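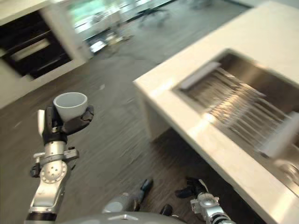

The Presari finger pad kit replaces all the rubber grip pads on one Nikel two-arm kitchen unit, left and right hands. Order it when the pads begin to shine or a finger lets a glazed surface slide. For the first check after fitting, use a small ceramic cup, held upright with the finger pads curled around its lower body, and bring the wrist up slowly. Part no. 691.

Fitting takes one person and a hex driver. Park the arms, switch off at the base and wait for the wrist brakes to set before pulling a pad.

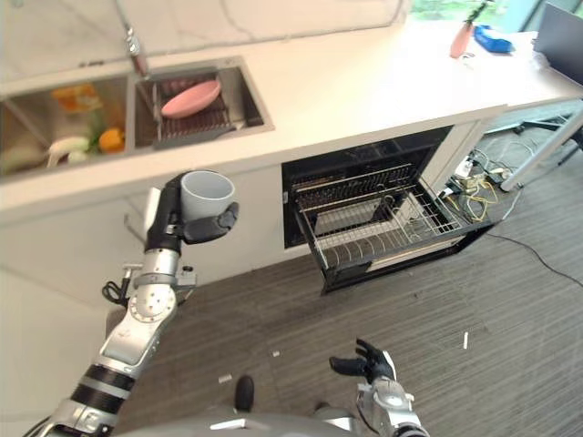 Work from the fingertip back toward the palm – the tip pads overlap the next ones and will tear if forced. Wipe the finger with a dry cloth. Do not use solvent.

Cable slack at the elbow should be checked at the same time. The loop must clear the joint through its full turn.
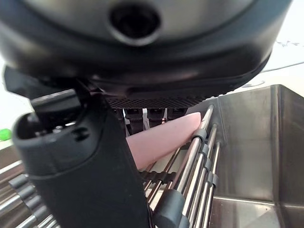 Pallthorpe Parts Catalog, Issue 9

Wrist housing screws are supplied in the kit and should be changed with the pads. Tighten by hand, then a quarter turn. Rerun hand calibration from the Mahama service menu before returning the unit to work near a sink or rack.

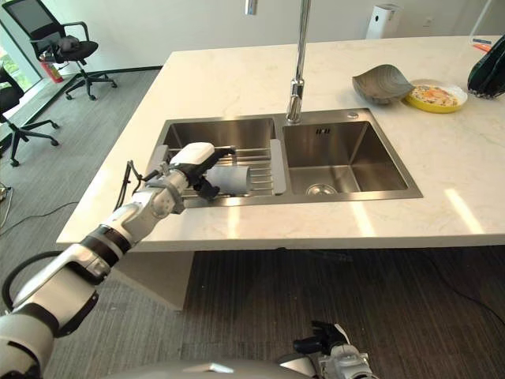
By the Pallthorpe parts desk
23 February 2022

Kits ship flat in a sealed bag. Keep spares out of sunlight – the rubber hardens. Units with serial numbers below 1737 need the older pad set, sold separately.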